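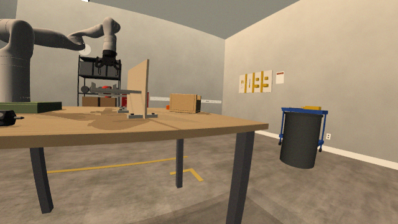 **Severyn Zinchenko**, regional politics reporter

VUSTELL: The leader of the opposition, Edda Vasylenko, will visit Vustell in October to open her party's campaign for the provincial election. It will be her first visit to the north since she became leader.

According to the programme given by the party's local office, Ms. Vasylenko will arrive by train in the morning and speak in the covered market at 11 a.m. The organizers have permission for 1000 people. In the afternoon she will travel by road to Lodine, where she will meet dairy farmers and the mayor, and she will stay there overnight.

The north has 13 seats in the provincial assembly. The party holds four of them at present, all in or near Vustell. In Lodine it lost last time by 153 votes, and the result was confirmed only after a second count. The local branch has asked for this riding to be treated as a priority.

The main subject of the visit is expected to be the Flostero road. Repair work on the 240-kilometre route stopped in the spring, when the contractor and the province could not agree on the price of gravel. Trucks are still sent by the lake side, and drivers say that this adds two hours to the trip. Ms. Vasylenko has promised to finish the work within one building season, but she has not yet said how it would be paid for.

The governing party answered the same evening. Its office in Vustell said in a written statement that the money for the road is already in the budget and that a new contract will be signed before winter. The statement gave no date for the signing. The premier is also expected to come north before the vote, although his programme is not yet published.

Parking behind the covered market will be closed from 7 a.m. on the day of the speech, and the Number 2 bus will stop at the post office instead. Market stalls on the river side will stay open. Candidates for the northern ridings must be registered by the end of the month.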